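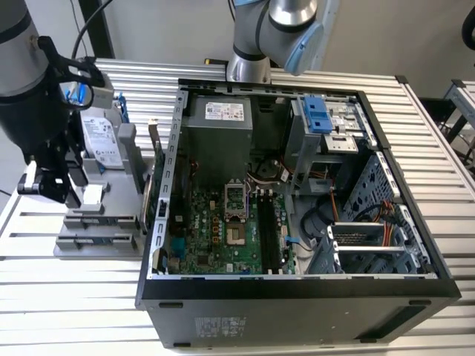
5 June 2022
By the Drastau newsroom

More than 1,000 people came through the doors at Hetitz on Saturday for the workshop's open day, and the biggest crowd of the afternoon gathered at the computer recycling bench. Visitors stood three deep to watch a pair of robot arms at work over an old desktop PC, with its side panel off and a hard drive standing in a gray tray next to it.

It was a great thing to see up close! The demonstration ran every half hour from 11 in the morning, and plenty of families went off for lunch and came back to watch it again. Children got the front row, and they had the best questions too (could it take apart a game console? could it put one back together?).

Hetitz runs the bench with Andreadis, a parts firm on the Groden road, and the two hope to have it sorting used drives and memory by the end of the year. Staff said old office computers are a good place to start, as they come in by the pallet and people are glad to see them go to some use.

A second open day is planned for August. Entry is free, and the recycling bench will be running again.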